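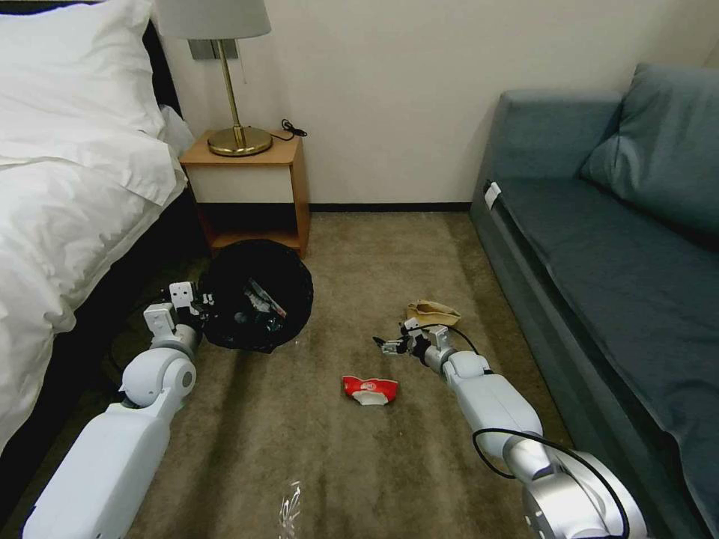 Print this page | E-mail this page

Reading time: 4 minutes

Unit 6. Household Chores as a Test of Machine Ability
Instructor: Funmilayo Etim
Revised August 15, 2022

6.1 Purpose of this unit

Earlier units dealt with machines that repeat one motion on one part in a fixed position. This unit asks whether the same machines can do ordinary work in a home. Students should finish the reading before the lab session and bring written answers to the questions in 6.5.

6.2 Why picking up trash is difficult

Clearing litter from a bedroom carpet is a task most children can do. For a robot with two arms it contains several separate problems. A crumpled wrapper has no standard shape, so a stored model of the object is of little use. Clear plastic reflects the lamp and takes on the color of the carpet beneath it, and many depth sensors report nothing at all where it lies. A paper bag gives way when a two-fingered gripper closes on it. An open trash bag on the floor presents a further problem – its mouth sags and shifts whenever something touches the rim.

The machine must also decide what counts as trash. A cushion on a sofa and a crushed cup on the floor are both loose objects. Only one of them should be thrown away, and the difference is a matter of custom that has to be learned.

6.3 The Valtine exercise

Students in the May section worked from the Valtine log, which records 1,805 attempted pickups in furnished rooms. Of these, 1,104 ended with the object inside the bag. In 113 cases the gripper caught the bag itself and moved it. The remaining attempts were missed grasps, drops, or stops called by the operator.

Please note that the log does not separate attempts made under remote control from those made by the machine alone. Heikki Partanen's marginal notes identify the remote sessions for almost 500 entries. No conclusion about independent operation should be drawn from the rest.

6.4 Shop-floor comparison

The Ramasamy reading describes a packing line where cartons arrive upright and evenly spaced. Success there is high, and the hardware is not very different from that used in homes. The gain comes from the arrangement of the work. A household cannot be arranged in this way – beds, nightstands and power cords stay where the residents want them.

The position taken in this course is that machines can do parts of some chores, slowly and with supervision. Claims that go further should be checked against the number of rooms tested.

6.5 Questions for written answer

Define "finished" for a floor-clearing task, in terms a machine could check.
State which is the more serious error, leaving a wrapper behind or discarding a useful item, and defend your choice.
Using the Valtine log, propose one change to the trash bag or its support that would reduce the 113 cases noted above.

Answers are limited to two pages and should be placed in the Jadis folder before the lab.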